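Gallery: Teaching by Hand at Plinavberg

20th October

We spent the autumn showing a machine how to pick things up, which most of us had assumed we already knew how to do.

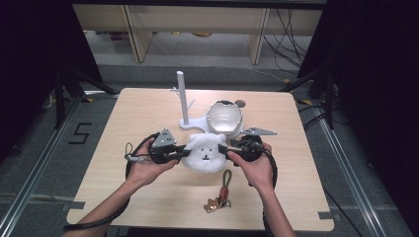 The project is called Tuto. The idea is old and simple: you do the task yourself, wearing or holding the same kind of fingers the robot will have, and the recording goes off to be learned from. No joysticks, no code. You squeeze, you lift, you put the thing down, and then you do it again until the word "again" stops meaning anything.

Our target was 200 clean demonstrations of each task before December. A clean one has no dropped objects, no long pauses and no scratching your nose halfway through. The last rule has cost us more takes than the other two combined.

Soft toys were Matlala's idea – that being our name for the part of the project that deals with anything squashy. A hard block tells you when you've got hold of it. A plush bear gives way politely and leaves you guessing, so you learn to close both sides at the same speed and stop early. White fur is also very good at hiding how hard you are squeezing, as the bear would tell you if it could.

Small items live under a different heading, Kudia, and have a worse reputation. Keychains top the list. They have a loop, a ring and something dangling, and each part has its own plans. Our advice to new demonstrators is to choose one part to grab and stay loyal to it.

Cables are the other half of the job. You get used to moving with them in a day or so, then go home and reach for the kettle as if something were tied to your wrist.

We break after every 80 takes. Before that rule we ran to 300 in one sitting, and the late ones were mostly a record of how people move when they want lunch. The robot would have learned that too.

More pictures will go up when the next set of tasks is done. Folding is on the list. We have asked for it to be moved down.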